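Subject: Re: [clesterley-makers] Finishing a maple board, oil or leave it?

Hello all,

Lovely to see the list wake up again! Dilani wrote:

> I've been given a maple board, the butcher-block sort, glued up in strips, and I can't decide whether to oil it or leave it bare. It's for the toddler table at Clesterley, so it'll get blocks bashed on it and probably a good deal of chewing. Also one strip is darker than the others and it's bugging me. Do I sand it back, or stain the rest to match?
>
> Dilani Dissanayake

Please don't stain it, Dilani! I did that to a shelf once and it came out the colour of weak gravy (it's still in the shed, facing the wall). Strips vary, and a bit of sanding won't shift a colour that goes all the way through the wood. 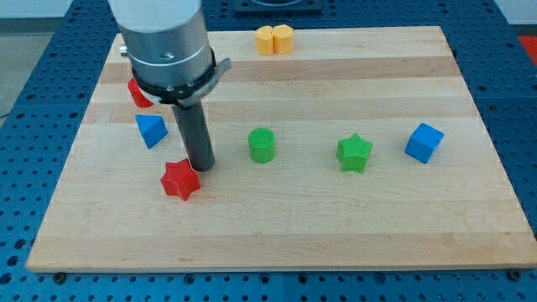
My own vote is for oil, put on thinly and wiped off again before you've had time to admire it. I gave my last board 2 coats and left it overnight between them, and that was plenty. As for the odd strip, look at the board in the photo, with the toy blocks on it: there's a tan stripe running across the far half and all the others are cream or honey, and I think it would be a duller thing without it. You stop seeing it as a mistake after a week or so, I promise. The strips run lengthways on that one too, and I'd have yours the same way round on the table, purely because I like the look of it.

The other thing is edges. Take the sharpness off all 4 corners before any oil goes near it, and go round the underside as well, where small fingers like to go. I used a scrap of fine paper wrapped round a cork and it took nearly 16 minutes, most of which I spent looking for the cork.

Do check the tin for whatever it says about children's things, and let it cure for as long as they tell you, even if Derese is nagging to have the table back. Mine smelled for ages in the back bedroom, so I'd put yours somewhere with a window open!

I've got half a tin of oil left over from September and you're welcome to it. Shall I bring it along next time, or are you passing this way?

Eldana Tsegaye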